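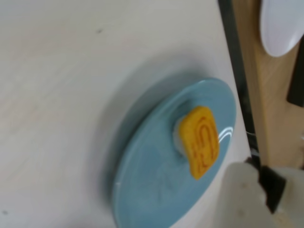
Blue plate on the white tabletop

Fraser Building Users' Group
Technical subgroup: domestic hot water
Minutes of the January meeting

Meeting opened at 4 p.m. Present: representatives of the ground-floor tenants, the upper-floor tenants, the building manager and the service engineer from Dreltance. Apologies were received from the landlord's agent.

1. Minutes of the previous meeting

Accepted with one correction. Under item 3, "supply valve" should read "return valve." The action to label the isolation valves in the basement is closed.

2. Hot water delay on the upper floors

The upper-floor tenants reported that the delay at the end-of-line taps has not improved following the pump replacement. The worst outlet is still the cleaner's sink at the north end. The delay is longest first thing in the morning and after a weekend.

The service engineer stated that the new pump is running within its rated range and that pump capacity is not considered to be the cause. The likely cause is poor balance between the return loops. The south loop is short and takes most of the flow, and the north loop is starved as a result. Partly closing the south balancing valve by hand improved the north return temperature during the visit, but the valve is old and does not hold its setting.

The group discussed fitting a larger pump in place of rebalancing. The engineer advised against it. Higher velocity in the south loop would increase the risk of erosion at the elbows and would not correct the underlying problem.

Agreed: both balancing valves to be replaced with thermostatic types. Dreltance to submit a written scope before any order is placed.

3. Controller

The Grukix controller continues to lose its time schedule after a power interruption. The pump then runs continuously until the schedule is re-entered. The building manager has been doing this by hand and keeping a note of each occurrence in the plant room log.

The engineer believes that the backup battery is exhausted. It is a stock item. If a new battery does not cure the fault, the clock board will need to be exchanged, which requires a shutdown of the circulation pump but not of the water heater.

One tenant asked whether the night setback could be removed altogether. It was noted that setback on the pump saves very little in winter and makes the morning delay worse. The group was in favor of a trial without setback until the valves are fitted. Storage temperature is to be left unchanged during the trial so that the readings can be compared.

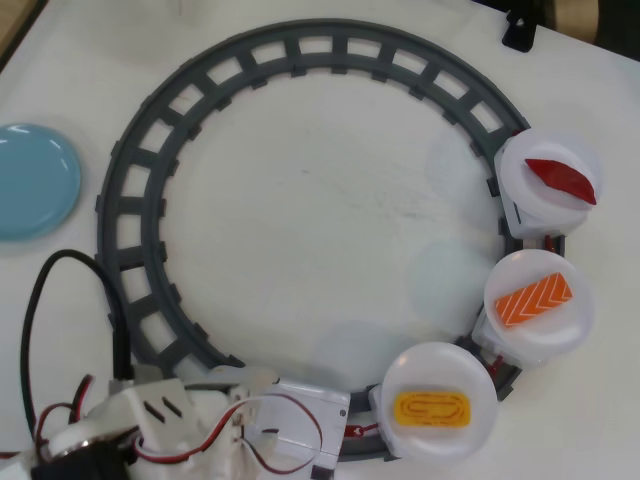
Toy train with sushi toppings, circular track

4. Pipe insulation

Sections of the return pipe above the corridor ceiling were left bare after last year's leak repair. The upper-floor tenants asked for this to be treated as a defect. The building manager's view was that it was outside the repair contract, as the repair covered pipework only. Not resolved. The manager will send the repair invoice to the landlord's agent for a decision.

Rernora has quoted $498 for insulating the bare sections, including elbows and valve jackets. The price excludes access work. The ceiling tiles in the corridor can be lifted without tools, and the manager will confirm that no access charge will apply.

It was asked whether cold pipework in the same void should be done at the same time. The engineer said that it should be, where the cold main runs close to the return. Rernora to be asked for a separate price.

5. Temperature records

Monthly readings at the sentinel outlets were tabled. All were acceptable except the north-end sink on the upper floor, which was slow to reach temperature. Readings for the kitchen outlet were missing because the sheet had been filed with the fire door inspections. The sheet has now been found and will be copied to the group.
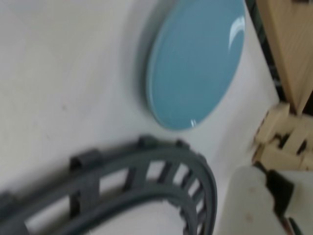

The format of the record sheet was discussed. The present version has no column for the time taken to reach a steady reading, and different people have been waiting for different periods before writing a figure down. The engineer will supply a revised sheet with that column added. Readings are to be taken before 9 a.m. where possible, with the same thermometer each time. The spare thermometer reads high and is to be withdrawn.

6. Actions

Dreltance: written scope for valve replacement; controller battery; revised record sheet.
Building manager: disable night setback; forward repair invoice; confirm access with Rernora; obtain price for cold pipework; withdraw spare thermometer.
Upper-floor tenants: note the delay at the north-end sink each morning during the trial.

7. Any other business

The drain valve on the water heater weeps slightly after use. To be looked at on the next service visit.

The next meeting will be held in the same room after the valve scope has been circulated.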